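Section 4: Fitting the Vinley interior storm panel to an existing wood sash window

This section covers panels for single-hung and double-hung windows in houses with original wood frames. For casements, see Section 5. For bay and bow windows, complete Section 4 for each opening separately, then see Section 6 for the corner trim.

Read the whole section before opening the panel carton. The glazing film on both faces of the panel stays on until step 18.

4.1 Before you start

The panel is held by compression against the jambs, head and stool of the existing window. No screws go into the original frame. If the frame is loose in the wall, or the stool moves under hand pressure, repair it first.

Check the following:

The opening is no wider than 700 mm between jambs at its narrowest point. Wider openings require the Grikton centre mullion, sold separately.
There is a flat return at least 40 mm deep on the room side of the sash, measured from the face of the lower sash to the edge of the casing. Sash locks, lifts and cord pulleys must not project into this depth.
The existing glass is sound. Replace cracked panes before fitting a panel.
The existing weatherstripping, if any, is in place on the prime window.

CAUTION: Paint in houses of this age may contain lead. Do not dry-sand or scrape the jambs. Clean them with a damp cloth and a mild detergent and bag the cloth for disposal. If the paint is flaking, have it tested before going further.

CAUTION: A panel fitted over a bedroom window may affect the means of escape. Check the local building code. Where the window is the required exit, use the quick-release handle set (part 4-H) on both stiles and make sure everyone sleeping in the room can operate it.

4.2 Parts and tools

Supplied in the carton:
Panel, glazed, with film on both faces
Compression gasket, grey, one coil
Corner keys, four
Side springs, one bag
Bottom shim strip
Panel label, adhesive

Not supplied:
Steel tape measure
Straightedge, at least as long as the opening is wide
Spirit level
Sharp utility knife
Pencil
Mild detergent and lint-free cloths

The gasket in cartons packed before March is black and has a narrower bulb. It can be used with this procedure, but do not mix the two types on one panel. Replacement gasket is supplied by Stidico in full coils only.

4.3 Measuring the opening

Original openings are seldom square. All measurements are taken in millimetres, on the room side, at the plane where the panel will sit.

1. Close the window and engage the sash lock.
2. Measure the width between jambs at the top, middle and bottom. Record all three.
3. Measure the height from stool to head at the left, centre and right. Record all three.
4. Measure both diagonals, corner to corner.
5. Lay the straightedge across the stool and look for light beneath it. Repeat against each jamb and the head.
6. Compare the figures with the size printed on the panel label. The label shows the smallest width and smallest height the panel was cut for.

Note: If the two diagonals differ by more than the tolerance printed on the carton, the opening is out of square beyond what the gasket can take up. Stop here and request a template sheet. The panel will be recut to the template.

Note: Where the stool slopes toward the sash, use the bottom shim strip as described in step 10. Where it slopes toward the room, the strip has to be tapered. Instructions for tapering are printed on the strip.

4.4 Preparing the opening

7. Remove blinds, curtain brackets and any fasteners that project into the return. Fill the holes if they fall within the gasket line.
8. Wash the jambs, head and stool. Rinse with clean water and leave to dry completely.
9. Pencil a light line around the opening, parallel to the lower sash, to mark the room-side face of the panel. Keep clear of the meeting rail on double-hung windows.
10. If a shim strip is needed, cut it to the width recorded at the bottom of the opening and set it on the stool behind the pencil line. Check it with the level and trim as required. Do not glue it.

Freshly painted frames need a full cure before the gasket touches them. Oil-based paint takes considerably longer than latex. A gasket pressed onto uncured paint will bond to it and pull the film away when the panel is taken out in spring.

4.5 Fitting the gasket and springs

Work on a clean, padded surface large enough to support the whole panel. Two people are needed for any panel taller than it is wide.

11. Lay the panel flat with the label edge toward you.
12. Starting at the centre of the bottom rail, press the gasket barb into the channel. Work outward to one corner.
13. At the corner, notch the barb but leave the bulb intact. Fold the gasket around the corner and seat a corner key behind it. The key clicks when fully home.
14. Continue around the panel. Cut the end square, slightly long, and butt the two ends together under light compression. Stretched gasket will shrink back and leave a gap at the joint.
15. Insert the side springs into the slots on the left stile only. Use all of the slots. The open end of each spring faces up.

CAUTION: Side springs are under tension once seated. Wear eye protection when inserting or removing them, and do not use a screwdriver as a lever.

4.6 Installing the panel

16. Lift the panel upright with the springs to the left. Set the bottom rail on the stool or shim strip at the pencil line, with the top tilted toward the room.
17. Push the left stile toward the jamb to compress the springs, then swing the right side in. Bring the top to the line. The bulb should be visibly compressed along all four sides.
18. Peel the film from the outer face before the panel is fully closed, then close the panel and peel the film from the room face.
19. Run a finger around the gasket. Any place where the bulb has rolled under the frame must be eased out with the plastic end of a corner key.
20. Stick the panel label to the top edge and write the room and window position on it in permanent marker. Panels from neighbouring openings look identical in storage and are not interchangeable.

4.7 Checking for condensation

Inspect the installed panel on the first cold morning after fitting, before the heating has been running for long.

Moisture on the room face of the panel: indoor humidity is too high for the outside temperature. Run the bathroom and kitchen fans and check that the dryer vent is connected.
Moisture between the panel and the prime window, on the prime glass: room air is leaking past the gasket. Repeat step 19. Check the butt joint in the gasket first.
Moisture on the stool only: look outside for failed caulking or a blocked sill drain.

Light frost at the bottom corners of the prime glass in very cold weather is acceptable if it clears by midday. Do not seal the outer sash completely. The cavity has to breathe to the outside, and caulking the prime window shut will trap water against the bottom rail and rot it.

4.8 Removal and storage

Remove panels by reversing steps 17 and 16. Store them upright on the bottom rail, with cardboard between them, away from furnaces and direct sun. Springs can stay in the slots. Do not lean more than one panel against another without a rack.

Wash the gasket with water and mild detergent once a year. Silicone sprays and citrus cleaners attack the bulb.

4.9 Replacement parts

Quote the number on the panel label and the part code when ordering.

4-G Gasket coil, grey
4-K Corner key, pack of four
4-S Side spring, bag
4-H Quick-release handle set
4-B Bottom shim strip

Technical enquiries on out-of-square openings and template sheets: Murdo Rankin, Vinley, extension 59. Orders and returns: Dima Qudah, extension 100.
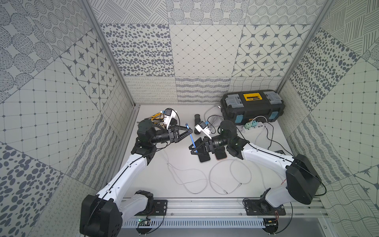
Left and right arms on the aluminum rail.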